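工作记录 六月 上午八点起

Vurberg号,窄船,柴油机,传统尾轴。昨天傍晚拖上滑道,冲洗过,今早开始看船底。船主想秋天前卖掉,买方还没定,他要求我们先把该修的修了,再请独立验船师来。我们这份记录不是验船报告,不给买方看,只供车间自己用。

工时表上的小时数抄下来:3058。船主说表没换过,他手里的保养本最后几页对得上,再往前缺了一段。

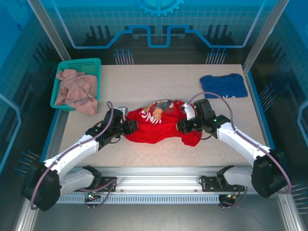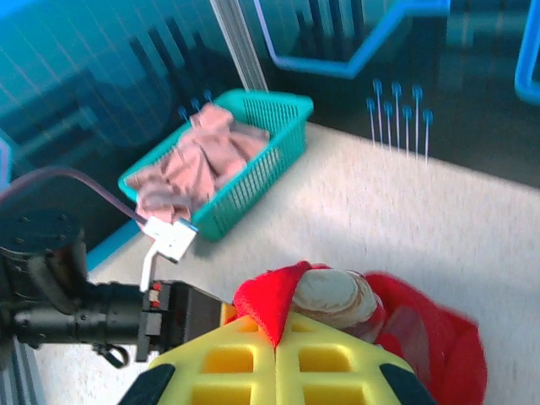
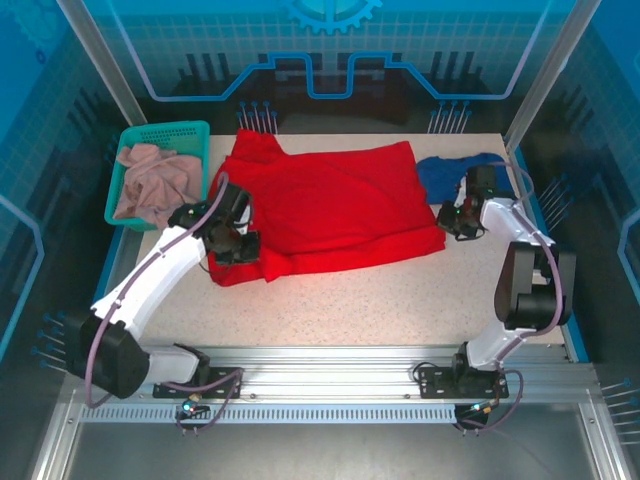
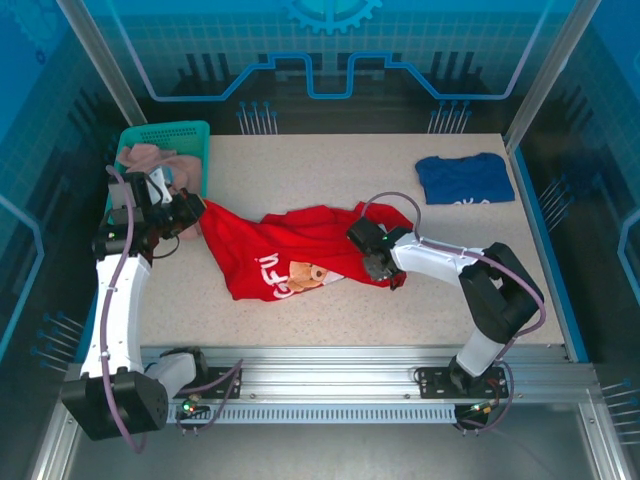
先说船底测厚。用超声仪,双回波模式,不打掉沥青漆的地方也能读,但昨天试了几个点,漆层起泡的位置读数跳得厉害,所以还是老办法,每个点刮出硬币大小一块亮铁再测,测完当天补底漆。全船布点159个,底板、舭部折角、水线带、尾部裙板各一组,编号从船头左舷开始,绕一圈回来。点位图画在硬纸板上,钉在滑道边的工具柜里面,别拿走,明天还要对着写。

上午测完左舷。水线带比预想的差一些,主要是靠船尾那一段,麻点密,但大多浅。有一处深的,用点蚀规量了3毫米,在机舱左侧、加强筋后面一掌宽的地方。周围超声读数正常,是孤立的坑。坑底刮干净以后发亮,没有继续往里走的黑线。已用粉笔圈出,下午又淡了,改用油漆笔重圈。

Pirmin Frei过来看了,意见是堆焊填平,不用贴板。我倾向同意,但要等右舷测完,看对应位置是不是也这样。如果两边都有,就得想想是不是杂散电流的问题,先查岸电隔离器,光补钢板没有用。

隔离器的事:船上装了一个电流隔离器,Kälin牌,装在电箱后面,铭牌被一卷软管挡着,挪开才看到。万用表二极管档测,正反两个方向都有压降,看上去是好的。但接地线有一根绕过了它,直接从岸电插座的外壳接到船壳。应该是后来加热水器的时候接的,线的颜色和别的不一样。这样隔离器等于没装。拍照给船主看,他说不知道,加热水器是上一任船主找人做的。

处理:把旁路那根拆下,热水器的保护地并到隔离器后面的汇流排上。拆装由电工来,我们不动岸电这一侧。已打电话,他后天来。在他来之前岸电插头不准插,我在插座上绑了红布条,写了字。

牺牲阳极。船首一对还剩一大半,船尾一对几乎没有了,左边那块只剩芯子。船在淡水里,用的是镁,上次换是什么时候保养本没写。船尾的要换。船首的先不动,但是焊脚有一处裂了,敲起来声音发闷,要么补焊要么一起换。我主张一起换,船都上来了,省这点钱没意思。报价单里分两行写,让船主自己选。

注意:焊阳极之前要把船舱里对应位置的隔热层掀开看一眼。船首那一块里面是喷的泡沫,烫到了会冒烟,上次在另一条船上吃过亏。焊的时候里面必须有人,带灭火器和湿毛毡,隔着船板能听见敲击的位置。焊完再守半小时。

尾轴填料函。停航状态下滴水偏快,船主说他每天晚上拧一下黄油杯,最近拧到底了还滴。拆开看,填料已经压实成一整块,硬的,最里面一圈是断的。轴在填料位置有一道浅沟,指甲能感觉到,用卡尺量不出多少。旧填料用弯钩取出来,最里那圈取了快一个钟头。填料规格13毫米见方,仓库里只有一小段,不够绕,已向Hundley订货。

切填料的时候用斜口,在同直径的圆棒上绕好再切,不要在轴上切,会把轴划了。接口错开。第一圈压到底再放第二圈。压盖螺母先用手拧紧,下水以后再慢慢调,静止时允许慢滴,转起来再多一点,摸着温热可以,烫手就是太紧。这些都写在墙上那张纸里,纸已经糊了,谁有空重写一份。

黄油杯里的油脂是灰色的,掺了两种,底下一层发硬。全部清掉,换船尾管专用油脂。油管接头处有一点裂,一起换。

联轴器对中:拆开联轴器螺栓以后用塞尺量四个方向,上面间隙比下面大,左右差不多。船在滑道上船体会有点变形,现在调了也不算数,等下水浮上一天再调。螺栓先用手上紧,挂牌。这一条一定要交接清楚,去年有一条船就是上排的时候调好了,下水以后震得厉害,又返工。

发动机脚垫,后面两个的橡胶已经被柴油泡胀了,侧面有裂纹。前面两个还好。成套换,不单换。型号模糊,要把旧的拆一个下来对。Fillach那边说有两种硬度,要告诉他们发动机重量和转速范围。船主的说明书在船上柜子里,下午去找。

下午

说明书找到了,纸湿过,重量那一页还能看。已打电话给Fillach,他们按软的那一种备货,说到货前会再打来确认。

右舷测厚做了一半,光线不行就停了。到目前为止水线带比左舷好,机舱对应位置没有深坑。这么看左边那个坑更像是局部原因,可能是以前靠岸那一侧常年碰着什么东西,漆磨掉以后一直没补。船主说他在原来的泊位总是左舷靠岸,没挂护舷。先按这个理解,剩下的点测完再定。

底板取了一排,读数均匀,折角边上略薄,属于正常磨损。底板以前没有刷过漆,现在也不打算刷,船主问过,我跟他说这笔钱不如花在水线带上多刷一道。

舱底水。机舱底下有一层,表面有油花。用吸油毡吸过一遍再抽,抽出来的进废油桶,不进排水沟。抽干以后看到齿轮箱下方有一条油迹,从输出端油封往下走。擦干净了,撒了一点滑石粉,下水试车以后再看有没有新的。油封暂不列入报价,先列“待观察”。

齿轮箱油颜色偏深,没有焦味,油尺到上刻线。放出一点在白纸上,没看到金属屑。和机油一起换。

柴油箱底部取样,玻璃瓶静置一中午,下面有一薄层水,交界处有一点黑色絮状物。要放水,加杀菌剂,换两级滤芯。油箱加油口的密封圈压扁了,甲板积水多半是从这里进去的,换掉,圈很便宜。旧圈留着做样。

煤气柜:排水孔堵了一半,通开了。软管印的年份太旧,换。管路压力试验要有资质的人来做,跟安全检查一起约,不在我们这边的活里。提醒船主,证快到期了,买方一定会问。

通风口数过了,前舱那个被人从里面塞了泡沫,取出来放在桌上,跟船主说过不能再塞。他说冬天冷。我说冷就加被子或者修门缝。

文件方面,船主问要不要先给船刷漆再让人来看。我的看法是侧面刷不刷随他,船底测完必须刷,但要留着测厚点位图和我们的读数。有读数的船比刚刷得很黑的船好谈。验船师反正会自己再测一遍,那时刚刷好的地方还得再刮开,所以最好先约验船师,让他趁船还在滑道上来看,看完了再刷。Pirmin Frei认识两位,让船主自己打电话挑,我们不代约,免得以后说不清。

滑道占用时间:本来只排到周末,现在看不够。后面排的那条船可以往后推几天,已经问过,对方不急。滑道费按天算,延期的部分先跟船主讲好,写在纸上。

明天要做:
右舷剩下的点测完,读数录进表里,原始本子不要擦。
量船首阳极的焊脚间距,照这个去拿料。
打磨左侧那个坑周围一圈,准备堆焊,先不焊,等机舱里面清空。
轴上那道沟再看一次,如果新填料的位置能往前错一点就不动轴。
问Hundley填料什么时候到,顺便加一条黄油管接头。
舵的下轴承还没看,今天忘了,把舵抬一下试间隙。

工具:超声仪的耦合剂快用完了,探头线靠近插头处外皮开裂,用热缩管包了一下,能用。小号点蚀规还在船上机舱左侧的搁板上,收工时没拿下来。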